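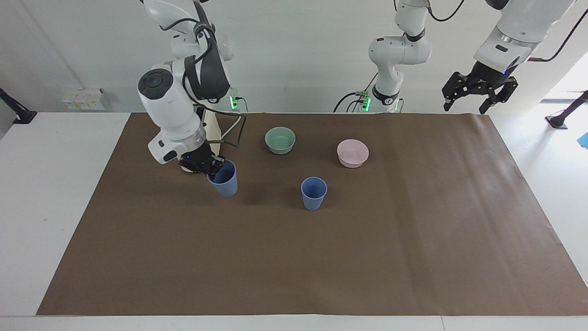
About Tanell Audio

Tanell began in the back bedroom of Parveen Jayasinghe, who had a borrowed microphone, a duvet pinned over the window and a ghost story she very much wanted somebody to hear. We've grown a fair bit since then (we have a proper studio now, with a door that shuts) but we still make the same sort of thing – full-cast audio drama, mostly science fiction and mostly with a good mystery tucked inside it.

Our longest-running series is The Rosier Signal, which follows a lighthouse keeper who picks up radio broadcasts from a town that hasn't been built yet. It has reached 20 episodes, and we're writing the next batch as fast as the kettle allows! If you're new to us, do start with the first one, because the Chowdhury brothers' quarrel in the later stories won't make a lot of sense otherwise. We also make Disier, a set of shorter tales that can be heard in any order you like, and plenty of listeners tell us they save those for the washing-up.

Every play is recorded with the actors together in one room wherever we can manage it. It takes longer to arrange, and somebody's train is always late, but we love how people talk over each other when they can see each other's faces.

We print 200 copies of each story on CD, with a booklet and notes from the writer, and after that it stays on sale as a download. Scripts from new writers are welcome every August. Last time we were sent 593 of them and we read the lot, so please be patient with us if a reply is slow in coming.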